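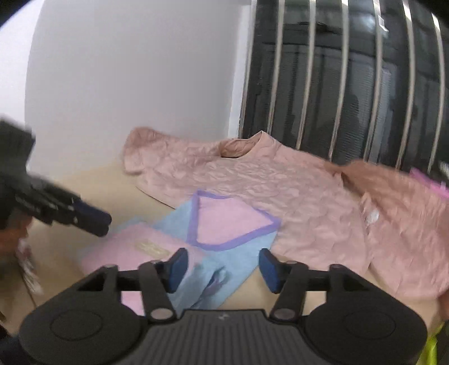
Folding demonstrations: how to cut the rejection rate for a two-gripper student dataset?

Last updated 1/5/22

Nawal Benmoussa
I am the student lead on a garment folding project for our university robotics club. We record demonstrations with two hand-held grippers, one per hand, each with a camera mounted above the fingers. The policy is trained on those recordings and then run on a two-arm setup in the lab next door. The clothing is children's clothing, mostly thin cotton plus a few quilted pieces.

We have 2690 recorded episodes. After filtering, 1481 are usable. The rest fail in one of these ways:

– The tracking is lost partway through, usually when one gripper crosses the table fast.
– The two recordings are out of sync by more than our limit of 70 ms.
– The operator grabs two layers where the task calls for one, or the reverse.

The third category is the largest and the one I do not know how to fix. The garments are piled on the table at the start, and the operator picks one, flattens it, folds it, and puts it aside. The quilted garments cause the most trouble. The pads slide on the satin-like shell, the operator squeezes harder, and the lining comes up with it.

Wall behind the table is plain white for half the view and a window with a metal grille for the other half. I mention it in case it matters for tracking.

The team has six operators, all first-year students. The project report is due at the end of the term and I would like a usable rate above two thirds. Should we change the pads, the task definition, or the operator training?

Walta
Change the task definition first. It costs nothing.

You are asking for two separate skills in one episode: singulation (getting one garment out of a pile) and folding. If the operator makes a layer error in the first part, you lose the second part too, even if the fold was clean. Split them. Record singulation as its own episode, ending when the garment lies alone with the neck opening away from the operator. Record folding from that state. You will have more episodes, shorter ones, and a layer error will only cost you one segment.

For the existing data, do not throw the rejected episodes away yet. Go back and mark the time of the first error. Everything before it is still a valid demonstration of something. On a similar class project we recovered a useful number of approach and grasp segments this way. It takes one person a few evenings with a video player and a spreadsheet.

On the quilted pieces: have the operators grasp at a seam or a hem. The shell and the lining are normally stitched together there, so they move as one piece and you do not need to care how many layers are between the pads. Write it into the instructions as a rule, with the allowed grasp points for each garment type. If you leave it to each operator, you will get six different strategies, and the policy will average them into something that does not work.

Speed is the other item. Fast lateral moves blur the camera view, and blurred views are where tracking goes. Set a minimum time for the transfer across the table and have a second student call it out for the first few sessions. Shorter exposure also helps if you have enough light.

Sundach
Agree with the above except for the part about the pads. Soft pads wear smooth. Wipe them with alcohol before each session and replace them on a schedule. We had a pair that looked fine and had lost most of its grip.

Check the window as well. At night the glass turns into a dark mirror and the tracker can lock onto reflections that move when the camera moves. Evenly spaced vertical bars are also bad for feature matching, as one bar looks the same as the next. Hang a printed sheet with an irregular pattern over it, or turn the table so that the operator faces the wall. Compare your tracking losses by time of day before you do any of this. If they are the same in daylight, the window is probably not your problem.

For sync, show both cameras the same flashing light at the start and end of every episode. Two marks let you correct drift as well as offset.

Abou Zeid
just use heavier clothes. towels work great

Nawal Benmoussa
Thank you. We split the task on the trial set and are going through the rejected episodes now. Towels are not an option, the garment list was fixed in the February proposal. Tracking losses are clearly higher in the evening sessions, so the window gets covered first. I will post the new rate when the second batch is filtered.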